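Chapter 4
Learning to Sort: What a Full Basket Can Teach a Robot

If you have ever emptied a child's toy bin onto the living room floor and tried to put it back in some kind of order, you already know more about this chapter than you might think. You probably picked up the easy things first. You grabbed whatever was on top, you tugged at a piece of cloth and found it was holding down something else, and at some point you changed your mind about which pile a thing belonged in. All of that took almost no thought, and yet every bit of it has to be learned, one way or another, by a machine that sorts.

In Chapter 3 we spent a good while on single objects: one cup, one block, one clean surface, and a policy (our word for the rule that turns what the robot senses into what it does next) trained to pick the thing up and set it down. I hope you enjoyed it, and I hope you tried the exercises, especially the one with the tilted cup! Now we are going to make life harder. We will ask how a policy can be trained from human demonstrations when the objects are piled on top of one another, and when some of them bend, roll or hide.

The method we will follow is the one used in the Sketolura study, carried out over a spring at the Rivthorpe laboratory. Its main idea is simple enough to put in a sentence. The researchers gathered demonstrations in two sets, one in which people always began with a neat, spread-out arrangement and one in which they began with a heap, and then compared policies trained on each. Both policies were tested on 36 starting heaps that neither had met in training. The policy raised on neat arrangements finished 4 of them. The one raised on heaps did a good deal better, and we will look at its results closely in Section 4.2, where the failures turn out to be every bit as interesting as the successes.

Before we get there, it helps to think about what makes a heap a heap. Rigid things such as cans and blocks keep their shape, so a grasp planned from a good view usually holds up. Balls roll when a neighbor is removed. Cloth is the real troublemaker, and a soft washcloth or a napkin can drape across several other things at once, so that lifting it changes the whole problem. A clear bottle lets the colors behind it show through, which can confuse a camera. Then there is the matter of where things go. A round opening in the top of a box asks for more care than a wide tray does, and a small plush toy may sit in the hole without dropping through.

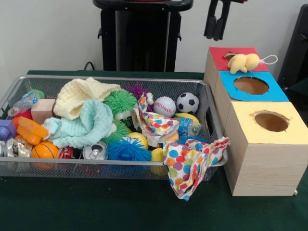
Giuliana Bermúdez wondered, on reading a draft of this chapter, whether the heaps were doing the teaching at all, or whether people simply slow down and take more care when a pile looks difficult. It is a fair question and a hard one to shake off. Ainhoa Cabello had raised something close to it during the study itself, and a second round was run in April with demonstrators asked to keep to a steady pace. The gap between the two policies narrowed a little but did not close. We will come back to this in Section 4.4, along with the Villca scoring sheet, which gives partial credit when an object reaches the right box but not its inside.

As you read on, keep a pencil handy and sketch the order in which you would clear a pile of your own. Then compare your order with a friend's. The two will very likely differ, and Section 4.1 begins with what a learning method should do about that.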